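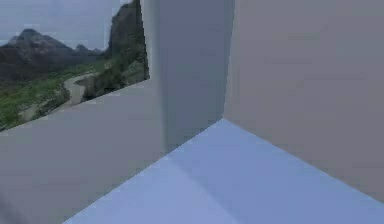 I want to write a small thread on the result we got with Orham, our simulator for training a robot to find its way indoors. It took Ismail El Ouafi and me most of the winter. 1/

The question was simple. If a policy learns only in plain rooms, with flat gray walls and no texture, does it matter what we put outside the room? Many groups leave a black void there. We put a landscape with mountains and a road. 2/

Our guess was that the landscape would hurt. The policy could learn to look at the cliff and use it like a compass, and then fail when the cliff is gone. I was quite sure of this, and I wrote it in the project plan. 3/

We trained two policies, same network, same seeds, same 3,827 room layouts. The first always had the same backdrop. The second had a backdrop turned by a random angle at every reset. We tested both on 811 layouts which they had not seen. 4/

With the backdrop in its usual direction, the fixed policy was better. It reached the goal in 702 of the 811 layouts, and the random one in 655. So far it is what everybody would expect. 5/

Then we turned the backdrop by 90 degrees and changed nothing else. The fixed policy fell to 288. The random one stayed at 649. 6/

What surprised me is where the fixed policy failed. I expected failures in the layouts with a wide view to the outside. But it failed also in layouts where the outside is visible for only 4 steps at the beginning. It takes its direction early and it keeps it. 7/

Kheri Odera asked me if it is only the colors, because green is rare inside our rooms. Good question. We made the backdrop grayscale and repeated the 90 degree test. The fixed policy got 301, so color is a small part of it at most. 8/

A limit I must say clearly: this is all in simulation. We have not tried it on the real robot in Premdale. Also our rooms have very little light variation, and I do not know how much this helps the policy to depend on the outside. 9/

If you use a fixed backdrop in your simulator, please turn it once and run your test again. For us it was one line in the config and an afternoon of computing. 10/

The layouts and both checkpoints will be online in April, when Ismail finishes cleaning the loader. If you want them before, write to me. 11/11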